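Subject: Re: [bimanual-sim] contact settings for the two-arm block task
Date: 10/07/2022

Sorry for the slow answer, was fighting the cluster all of yesterday. Short version – yes we saw the same thing, no it isn't your controller, and I think it's mostly the reset distribution. Long version below the quote.

> We are still at the stage where the policy trained on the Maketti
> block task looks fine in eval and then falls over as soon as we
> change the background. Same blocks, same start poses, only the room
> is swapped. Success goes from very good to nearly nothing. Before we
> burn more compute, two questions for the list:
>
> - did anybody get the kitchen background to work without retraining
> from scratch?
> - are you running the contact solver at the default, or did you turn
> it up? Our blocks creep when one arm holds and the other pushes.
>
> Also the right arm gets stuck up high a lot. Joint limits? Or does
> everyone see that?

Taking these out of order.

Creep. Default solver settings are too loose for two arms on one block. We went to 100 iterations and the creep went away to the point where I stopped looking at it. Costs you speed, maybe worth it only for the hold-and-push part of the task. Godinho has a per-phase switch for this now, in the dev branch, undocumented as usual. Look for it in the stepper config. If you turn up friction instead you get blocks that stick to the gripper pads when they should let go, we lost two weeks in August to that one. Don't.

Background. We had the same drop. 80 percent in the plain gray room, 2 percent in the kitchen, identical seeds. First thing I did was blame the encoder, everybody does. But freezing the encoder and retraining the head on kitchen renders got back less than I hoped. What did work was mixing rooms from the very start of training, even with few demos per room. We used 300 demos total, split over all the rooms we had, no extra data compared to the single room run. I don't have a clean ablation yet on how many rooms you need so please don't quote me on any of this.

Layout we evaluate on, so we're talking about the same thing:
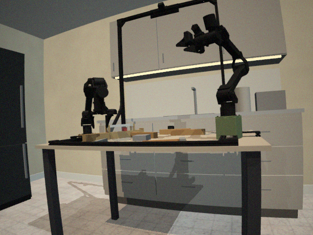
Kitchen variant, two-arm block task, rendered in sim.

Things to check on your side if you're comparing. The wooden pieces are different lengths, planks and shorter blocks mixed, and the small items towards the back are distractors. They stay in for all our numbers. If you strip them the kitchen score goes up and it's not a fair comparison any more. Also leave the shadows on. We ran a batch with them off by accident (my fault, wrong flag) and got a lovely curve that meant nothing at all.

Right arm up high. Not joint limits for us, at least not the hard ones. Our right arm sits on the riser – green cube at the front corner – and the IK warm start was still computed for both bases at the same height. So the first solve lands in a tall arc and the policy then learns that tall arc is a fine place to be. Recompute the warm start per base. Then regenerate the demos, all of them, I know. We tried patching the old ones by replaying them with the new warm start and about half the value of the fix dissapeared, the grasps were off by just enough.

If regenerating isn't an option, adding noise to the right arm start pose helps a bit. Noise on both arms does not help more than noise on one. No idea why. Would like to hear if someone has a theory.

One more on eval since it came up last time. Please say which success check you're using when you post numbers. The old Celow check counts a block as placed if it's inside the target region on the last step, even when a gripper is still holding it. The newer one wants it released and at rest. On the same rollouts the two give really different tables, and I think half the arguments on this list are just that. Everything I wrote above is the newer check.

Not done yet on our end:

- real arms. nothing, zero transfer runs, so all this is sim talk
- Cutine renderer vs the fast one. Training on fast and testing on Cutine loses some, haven't measured it properly
- longer horizon version with the stacking step. The policy drops the second block more than I'd like, probably the hold phase again

Config files are going up on the group server tonight if the upload behaves. The folder has the reset ranges, the solver settings per phase and the room list. No checkpoints for now, they're trained on the old warm start and I don't want them floating around. Will post here when the new ones are out.

If you do run the mixed room thing, can you log per-room success seperately and send it along even if it's ugly? Averages hide the kitchen completely. And what are your reset ranges for block yaw, you didn't say. Ours is full circle, and going narrow made the gray room look great and everything else worse – that might be your whole problem right there.

Gotta run, meeting.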